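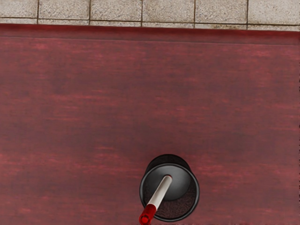 *A black cup on a red tabletop*

Tegan Henare had played bass in Skostero for 14 years before anybody asked her to sing, and when it finally happened it was in the parking lot behind the Plindik, at seven in the evening, with the doors already open and Anselmo sucking on his third lemon.

"It's gone," he whispered. "The whole top half."

"You could talk the verses," said Judit, who was kind, and who had drummed through worse - a power cut, a wedding, the long June tour when the van smelled of onions.
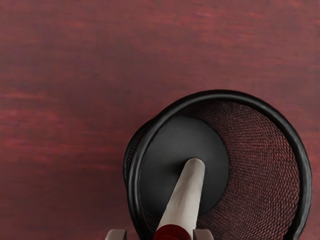

Page 118

Well, he couldn't talk the verses, and they all knew it. There were 144 tickets sold and most of those people, bless them, had come to shout the chorus of "Turunen" back at somebody.

So Tegan went on in her old green cardigan and stood at the middle microphone, where the lights were so much warmer than she'd ever imagined from the side.
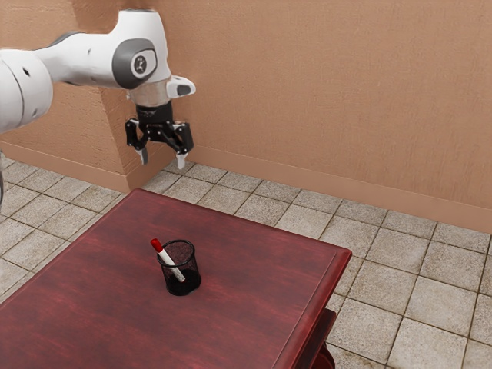
She missed the first line altogether. A woman near the front sang it for her, loud and a little flat, and Tegan laughed right into the microphone, and Judit kept the beat going around and around until she was ready to come in.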